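Kitchen and Utility Walk-Through, Vondgate Cottage
Checked 29 April 2020

I do this check before we open up for guests, and again in August when everybody's sandy and the drains are full of it. I've typed up my comments this time so I quit losing the paper copy. OK means fine, FIX means I want it done before anyone sleeps here.

1. Smoke alarm, hallway – OK. Pressed the button, nearly went deaf. New battery in.

2. Smoke alarm, upstairs landing – FIX. It chirps, and it's past the date on the back. I'm not putting another battery in something that old, so a new one's on the list.

3. Fire extinguisher – OK. Needle's in the green, pin's in, tag's readable. I moved it away from the stove to the hook by the back door, where you can grab it on your way out.

4. Outlets near the sink – OK on the left one. FIX on the right one, which didn't trip when I pushed the test button. I've taped over it and called Iyer Electric (our account number there is 3055, I always forget it).

5. Water heater – OK. No drips, no rust, and the Ovmont valve on top turns freely now. Last year I needed both hands and some bad language!

6. Under the sink – OK, mostly. Trap is dry. I took out the Flotonine drain cleaner and put it on the high shelf in the shed, because small kids can open that cabinet faster than I can.

7. Floor and walkways – OK. I walk the whole kitchen in socks for this one, and you feel every lifted tile that way. One by the fridge rocks a little but the edge isn't sharp. I also go into the corners and under the counters looking for damp, mouse droppings and anything you'd catch a toe on.

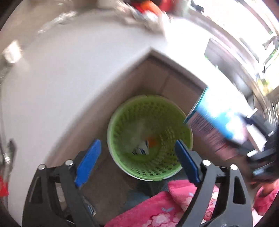

Item 7: green basket in the corner, below the white countertop.

8. Back steps – FIX. The handrail wiggles at the bottom post. There are 2 long screws missing and I'm pretty sure the wood's soft behind them, so it might be a bigger job than I'd like. Budget is $400 and I'd love to come in under that.

9. Windows – OK downstairs. Upstairs the bathroom one sticks, but it opens all the way if you lean on it. I'll rub some candle wax on the track.

10. First aid kit – FIX. Out of the big bandages again, and the burn gel expired. Tweezers are gone too (they always are).

So that's four fixes, with the alarm and the outlet first. I'll recheck those 3 days before the first booking and write the results in next to the originals.

Vondgate Cottage | Contact us | © 2020 | Back to top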